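OK, I finally did the thing I've been putting off since November: sorting my jewelry! I'm weirdly excited about it, so bear with me for a few posts.

First up, the little teal travel case. Cream lining, ring rolls on one side, four tiny square compartments on the other. I want a whole house laid out like this.

Gold chains are the hard part. Leave two of them alone for a night and they turn into one lump.

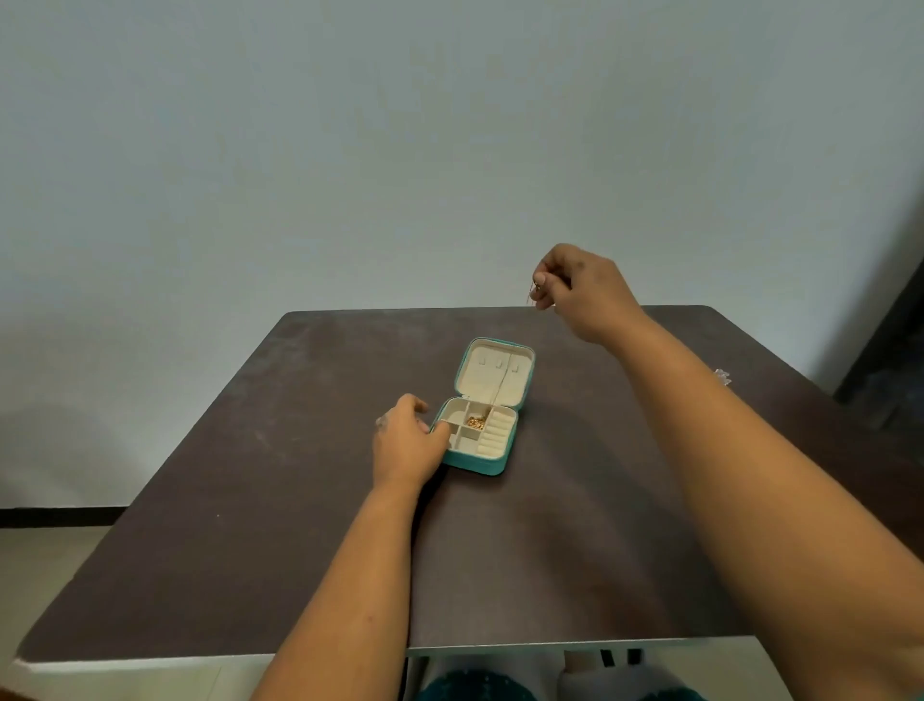

What works for me is hooking the clasp first and THEN putting the chain down. Oanh taught me that one and I've told everybody I know. A straight pin helps with the tight knots too (go slow, the thin ones snap).

Earrings go in pairs, backs on, or I lose them by lunch.

I gave myself till 6 pm and was having way too much fun to stop. Bracelets are next!! If you have a trick for storing hoops, please send it my way, mine don't fit in anything.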